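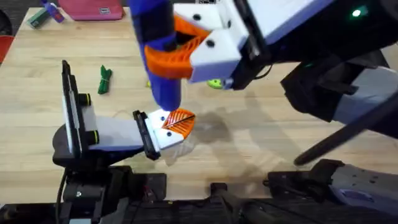 Ich gebe es zu, ich bin beim Thema Roboter ein leichtes Opfer. Als Rurker im Oktober das Mietpaket mit zwei Armen in den Katalog genommen hat, war ich am selben Abend auf der Seite und habe gerechnet. 814 Euro im Monat, Mindestlaufzeit 10 Monate, Einrichtung kostet extra. Puh!

Und trotzdem finde ich: zwei Arme sind das bessere Angebot. Der einarmige Nesa ist billiger, klar, und zum Stapeln reicht der auch völlig. Aber sobald ein Teil von einer Seite auf die andere muss (oder einfach mal umgegriffen werden soll), stehst du mit einem Arm da und baust dir Ablagen, Halter und Rutschen. Ich habe das vier Wochen lang gemacht und am Ende lag mehr Gebasteltes auf dem Tisch als Ware.

Was mich an dem Paket wirklich freut, sind die orangen Finger mit dem gerippten Muster. Die Übergabe ist ja der heikle Moment - der eine Greifer hält den Zylinder noch fest, der andere wartet schon direkt darunter, und wer jetzt falsch eingestellt hat, hebt das Ding vom Boden auf. Ich spreche aus Erfahrung!

Ärgern tut mich der Service. Mamell macht die Wartung, und für einen Satz Ersatzfinger wollten die von mir erst mal einen eigenen Vertrag. Für Verschleißteile! Das gehört in die Miete, Punkt. Das Handbuch ist übrigens auch nur auf Englisch dabei, und das Kapitel zur Übergabe hat ganze 4 Seiten, davon zwei mit Sicherheitshinweisen.

Kaufen würde ich trotzdem nicht. Der Takeda-Bausatz, den mir im Forum alle ans Herz legen, ist sicher toll, wenn man gern Winkel verschraubt und Kabel verlegt. Ich will abends aber auch mal nach Hause. Also Miete, zähneknirschend, und nächste Woche rufe ich noch mal wegen der Finger an.

1,393 Mal geteilt
10 Kommentare

Diese Website verwendet Cookies. Mit der weiteren Nutzung stimmst du dem zu. OK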